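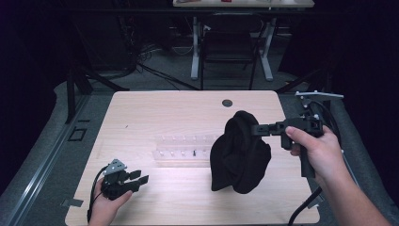

2022-11-30, grippers again

Right, so I've now spent most of a day on the handheld grippers and I want to get this down before it turns into mush in my head. Baltazar has the spreadsheet with the proper timings, so this is just my side of it, what they felt like and what I'd change before we do a longer run.

Short version for Yatziri, who asked in the corridor: the Torkmont jaws are better on cloth and the Flullum jaws are better on anything with an edge. I know that's annoying, I wanted one winner as well!

The task was the one we agreed on in April and then never did. Black cloth dumped on the table, acrylic peg rack in the middle, one gripper in each hand. Right hand picks the cloth up and gets it clear of the rack, left hand steadies whatever needs steadying, then the cloth goes down on the other side. Sounds like nothing. It is a pig of a task. The cloth bunches as soon as you pinch it, so what you're lifting is a big crumpled lump with one droopy side, and the droopy side is what catches on the pegs.

Torkmont first. I like the pistol handle a lot, all four fingers go round it and my wrist stays straight. The pads are soft enough that you can come in nearly flat, close, and you've got fabric. With the harder pads I kept getting a click and a mouthful of air. I did 85 lifts before lunch and by the end of it I'd stopped thinking about my hand at all, though my forearm had opinions later on.

Then Flullum. Lighter, nicer trigger, and the jaws meet properly all the way along, so for pulling a peg out of the rack it was lovely. On the cloth, though, I had to dig down into a fold before closing or it slid straight off the tips. Baltazar reckons that's me and not the pads. He then had a go and dropped it 5 times running, so I've written it down as the pads.

Cables. I moan about these every time and I'm going to do it again. The right one comes off the base of the handle and wants to lie exactly where my forearm wants to be, and the left one makes a loop that brushes the table when I reach across. Two of my worst lifts were purely cable drag, I could feel it pulling the jaws round just as I was closing. Could we run the right one up and over the shoulder? I had a go with a bit of tape and it was much better until the tape gave up. A proper clip on the back of a belt would do, I think.

Also cables: the heap on the floor at the back. I know it's all plugged into something. Can whoever knows which is which please label them, I'm scared to touch it.

Black cloth, black jaws. I picked that cloth for being floppy and didn't think any further than that. Looking back through the morning's footage it's really hard to tell where fabric stops and gripper starts, especially with the lights this low. Galindo tracker lost the jaw tips over and over in the lifts and was perfectly happy the rest of the time. So either we change the cloth or we put a stripe of something pale on the fingers. I'd vote for keeping this cloth as the nasty case and adding a boring cream tea towel as the easy one. Yatziri wants to put the lights up as well, fine by me, I've been squinting.

The clear rack is a similar story. In the depth images it's barely there, a few pegs floating about and not much else. The dark peg near the right end comes out far better, so I started using that one to line myself up. Might be worth colouring a couple more. Don't paint the lot, I'd like to keep some pegs hard.

Mounts: the grey triangular plate on the left gripper is solid, no complaints, screws hadn't shifted when I went over them at the end. The flat silver bracket on the right one sticks out further than I'd like and twice I nearly clouted the stand with it when lifting high. I've been keeping my elbow in to avoid that and it must be showing in the trajectories, all my lifts will have the same funny little tuck in them. Shifting the stand back a hand's width would sort it.

Didn't get to the Nernenska controller. It paired, it dropped out, it paired again, and by then I wanted my tea. Baltazar says there's newer firmware sitting in his downloads.

For next time:
belt clip for the right cable
tea towel
pale tape on the jaw tips, both sides
move the stand before starting
swap hands for half the run, I only did right-hand lifts and that's lazy
ask Yatziri if she wants raw files or the trimmed ones

Spare Torkmont pads are in the top drawer in the envelope with my name on it. Please don't use the ones with the nick, I'm keeping those to compare.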